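The correction that travelled further than the mistake

Aba Amissah keeps a list of her own errors taped inside a kitchen cupboard, next to the conversion chart for cups and grams. There are 118 entries, going back to her first month at the Ojeda Ledger, and she'll happily read them to anyone who comes over for tea. Number 70 is a misspelled river. Number 71 is the same river, misspelled a different way in the correction.

I've been wanting to write about the Ledger for ages, and last June gave me the perfect excuse. A post had gone around town claiming the council at Ater had voted to sell the public swimming pool. It had a photo of a council meeting, a quote and a very angry caption, and by dinnertime it had been shared 3,040 times, in a district where you can struggle to get that many people to vote. The Ledger ran a fact check the next morning and called the claim false.

Except it wasn't quite false. Councillors had voted to get the land valued, with a sale listed among the options in an attachment at the back of the agenda. Readers found the attachment before lunch and let the paper know, loudly!

What came next is the bit I love. Ekaette Igwe, who edits the Ledger out of two rooms above a bike shop in Tatetti, left the original rating on the page with a line through it. She put the new one beside it ("missing context"), named the page of the agenda they'd skipped, and printed 136 reader comments in full, rude ones included. Then she wrote a short note saying the paper had rung the mayor's office and stopped there, when it should have kept reading.

"People were furious for a day," she told me. "Then they started sending us documents."

And what documents! Parking contracts, old minutes, a scanned lease from Nukside with a coffee ring on every page. Amissah now spends two mornings a week going through them, and the paper's best story of the summer – the one on the missing bus shelter money – came out of that pile.

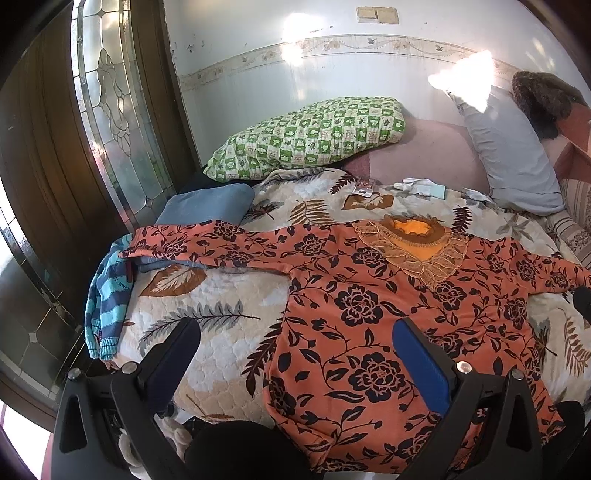
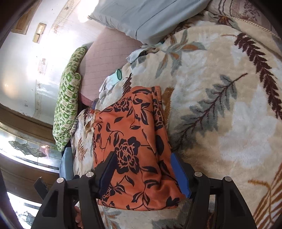 There's a fair argument against all this, and Igwe has heard it plenty. Ratings are blunt. Slap "true" or "false" on a messy council vote and you've picked a fight you didn't need, and when you change the label later, half the audience decides you caved and the other half decides you lied the first time. She has thought about dropping the labels altogether and just writing what happened, with links.

Amissah wants to keep them. She reckons a label makes you commit, and that she reads harder when she knows her name is going under one word. They've argued about it in the office, in the car and once through an entire budget hearing, by text.

For now the labels stay, along with a new house rule: no rating goes up until two people have read every attachment. The pool is still open, by the way. The valuation is due back before council this autumn, and Amissah has already asked for all the appendices.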